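Jadico Puts Its Two-Arm Bench Rules Online for Anyone to Use

DETBRIDGE – Hi, it's Fitriani Liew. I run bench safety at Jadico, and they've let me write this release myself, so please forgive the lack of trumpets. The news is that the Jadico Shared Table Rules, the ones we've been using in our own lab and passing to friends as a badly formatted spreadsheet, are now a proper document that you can download, print, scribble on and change. It's free, and you don't have to give us your email to get it.

The rules cover one pretty narrow thing: small robot arms that share a tabletop and can reach into each other's space while a person works close by. That's most of what we do all day. There are already serious published standards for industrial robots, and you should read the ones that apply to you before you read ours. What I kept running into (and griping about, ask anyone at the office) was the gap between a thick standard and the person who's walking up to a bench at 8 a.m. with a coffee in one hand. What do I check first? Who gets to press start? Can I reach in and straighten that block?

So we wrote that part down. It runs to 2,859 words, which I know because I promised my boss it would stay under 2,000 and he has brought it up more than once!

A few of the rules, to give you the flavor:

Every table has one named operator at a time. If you leave, even to answer the door, you hand over out loud and the other person says yes.

Hands stay outside the marked area while either arm is powered and enabled. A paused program doesn't count as stopped. This is the one people argue with me about the most and it's the one I won't budge on.

The space where two arms can meet gets its own speed limit, set lower than the rest of the table. You pick the number from your own risk assessment and write it on the card at the bench.

Cables get checked by hand, through the full range of the wrist, before the first run of the day and again after anybody changes a gripper or a bracket.

Objects go on the table from a written list. If it's not on the list, it waits until the operator adds it. Blocks, bowls and trays sound harmless, but a tall block on its end behaves nothing like the same block lying flat, and the card should say which way it starts.

The stop button is tested at the start of each shift, with both arms moving slowly. Both of them! We used to test one and assume the other.

We went through 219 log entries from our own benches while putting this together. They're mostly dull, I'm happy to say: a dropped part, a snagged cable, a gripper closing on air. But the handover between two people came up again and again, and so it went from a footnote on the last page to rule number one.

We also had help from outside. Koech, who build fixtures and bench frames, read two drafts and made us throw out an entire section on mounting that was, in their words, written by somebody who had never held a hex key. (It was me. I own several.) The folks at Lota tried the start-of-shift card for a month and sent it back covered in red pen, and the card is half as long now and much better for it.

Something I'd really like other labs to borrow is the section on approach and clearance. It asks you to settle, before you run anything, which arm has the right of way over each part of the table, and how far the other one backs off while it waits. Writing it down takes ten minutes with a marker. We'd been carrying it around in our heads, and of course no two heads agreed.

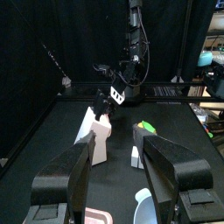

Decha Hemmin told me the right-of-way section was the one he'd fight to keep if we had to cut everything else, and that he'd still like it to be stricter. In his view a waiting arm should go all the way back to its parked position every time, and "near enough" shouldn't appear anywhere in a safety document. We went back and forth on that for most of a Sunday. The published version lets you choose between a full park and a marked waiting spot, as long as the choice is on the card, and his objection is printed right next to it with his name on it. I think people should see where we disagreed.

What the rules don't do: they don't certify anything, they don't replace your risk assessment, and they don't cover mobile robots or anything that lifts more than a person comfortably could. If your setup is bigger than a tabletop, please talk to someone who does that for a living.

The download has the full rules, the one-page bench card, a blank object list and the handover script. We're taking comments through the form on the Jadico rules page, and I read every one myself. Tell us what's unclear, tell us what you'd drop, and if you've got a better way to word the hands rule, I'm all ears. The next revision is planned for January.

Press contact: Fitriani Liew, Jadico, Detbridge

Last updated: Sunday, 4:10 p.m.

Recent from Jadico
Bench card, large-print version
Why we log the boring stuff too
Koech frames: our mounting notes, rewritten
Handover practice for new operators
Lota's month with the start-of-shift card

Get the Jadico newsletter. One email a month, unsubscribe whenever you like.

This site uses cookies to remember your settings and count visits. Accept | Manage choices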